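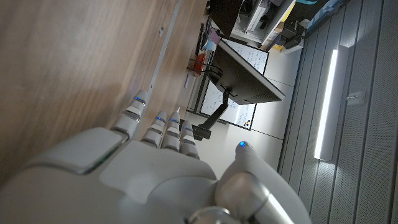

A robotic hand, its fingertips lit blue

Category: Music News > Reissues & Vinyl
14 comments | 63 shares

Thursday, August 26, 2021

Kun's lost second album is coming out. Properly this time, on vinyl, from the original tapes, and with the running order the band wanted in the first place.

Gramora confirmed it this morning in a short note to shops. The record is called Manstead, after the village where most of it was written, and it will be sold as a limited double LP: 15 songs over 2 discs, gatefold sleeve, lyric sheet, no bonus remixes. 1,903 numbered copies and then the plates are put away. The label says it won't repress. We'll see, labels say that, but Gramora has stuck to it with everything else in the series so far.

Quick background for anyone who came in after the hits. Kun were a five-piece from Casport, led by the singer and pianist Viktória Kovács, who wrote nearly all of it and sang in a low, slightly bored voice that people either loved or turned off. The first album did well. Not huge, but there was a single on daytime radio and a long tour off the back of it, mostly university halls and seaside ballrooms. They went straight from the last night of that tour into a rented chapel in Manstead with a hired tape machine and a very small budget.

What came out was slower. Long piano pieces, brass on a few, one song with nothing but voice and harmonium. The old label heard it, didn't like it, asked for singles. Kovács wouldn't write any. A sleeve was designed, a handful of test pressings were cut and sent to reviewers, and one Friday afternoon the whole thing was pulled from the schedule with no announcement at all. The band made a louder, shorter record the next winter, which is the one most people own, and Manstead became a line in the discographies with "unreleased" next to it.

Bootlegs, obviously. There has been a cassette copy doing the rounds for years, taken off a worn test pressing, running slightly fast and missing the last song completely. The song titles on it are guesses. The track fans know as "Harbour Light" is really called "Ferry Times", and what everyone has been calling "Untitled Waltz" is two seperate songs run together by whoever made the tape.

So the big thing here is the source. The masters turned up in February in a storage unit in Casport, in a crate marked with the name of a different band. Gramora had already bought the rights to the Kun catalogue the year before and had been planning to work from a safety copy that was, by the label's own account, pretty rough. The real reels were in decent shape. One had to be baked before it could be played, standard for tape of that make, and the transfer was done in a single pass over a weekend.

Kovács sat in on the mastering. She also picked the running order, going by a handwritten list she had kept in a piano stool, and that puts the harmonium song first and the brass pieces together on side three.

"It was always meant to start quietly," she says in the notes. "They wanted to move that one to the end, where it could be skipped. I said if you skip it you have skipped the record."

She is fairly plain elsewhere about the falling out. No grudge, she says, they were a business and she was twenty-something and rude to them on the phone. The drummer disagrees and gets his own paragraph. Worth reading.

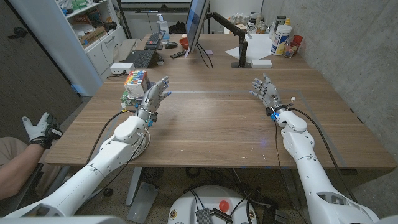

Will the album be on streaming services as well?
Gramora says a download comes with every LP, but there are no plans to put it on streaming this year.

Side by side then. Side one is the harmonium song, "Chapel Rent", then "Ferry Times", "A Coat for Ilona" and the short instrumental that used to open the live shows. Side two is the piano stuff, including "Low Water", which goes on for most of the side and has never been heard in full, the bootleg fades it early. Side three, brass. Side four closes with "Manstead" itself, the missing one. We've had a listen to a stream of it sent out to press and it is lovely, a bit ragged, with somebody's chair creaking all through the second verse. They left the chair in. Good.

Sound generally is warm and close. Not a lot of top end. If you know the cassette you'll be suprised how much bass playing there is on this album, it was just gone before. The vocals are drier too. There was apparently an echo added for the test pressing, at the old label's request, and it isn't on the reels.

Sleeve is the original design, or near enough. The artwork was lost so the front has been rebuilt from a printer's proof: the chapel door, grey on cream, band name in small capitals. The inner gatefold has photos from the sessions and the essay. Back cover has the correct song titles for once.

On price, nothing official yet. Shops we spoke to were expecting it to sit with the other Gramora doubles, so not cheap, not silly either. One copy per customer through the label's own site. Independent shops get their share first and the site opens to everyone else a week after. Of the full run, 200 copies are signed by Kovács on the lyric sheet and these will be mixed in with the rest at random, so no signed edition to order and no point ringing up to ask for one. Casport Records on the quay is taking names already, in person only.

No CD. Gramora was asked and the answer was short. There may be a CD set of the whole catalogue later on, which would include this, but the label isn't promising and there is no date.

Live plans, a little. Kovács will play a small afternoon show in Manstead, in the same chapel, now used as a village hall, on the weekend of release. Just her and the piano, plus a few brass players from the town band. Tickets go to local people first, then a ballot for what's left, and it holds about two coachloads so don't get your hopes up. The rest of Kun won't be there as a group. The guitarist lives abroad, the drummer says he'll come and stand at the back.

A listening evening is also planned for Casport, full album on a good system, lights down, no talking during side two. Details from the shop.

Next in the series after this should be the live tapes, the ones from the seaside ballroom dates. Gramora has most of those too, though some of the reels are unlabelled and need going through, and at least one turned out to be a brass band contest recorded over the top of the encore. The label reckons next spring. Kovács has asked to hear all of it before anything gets picked, so could be later.

Release date for Manstead to be confirmed once the pressing plant gives a slot. Plants are jammed at the moment, everyone is waiting. The label is saying late autumn and has asked shops not to take money until it's firm. We'll update this when we hear.

Filed under: Kun, Viktória Kovács, Gramora, lost albums, vinyl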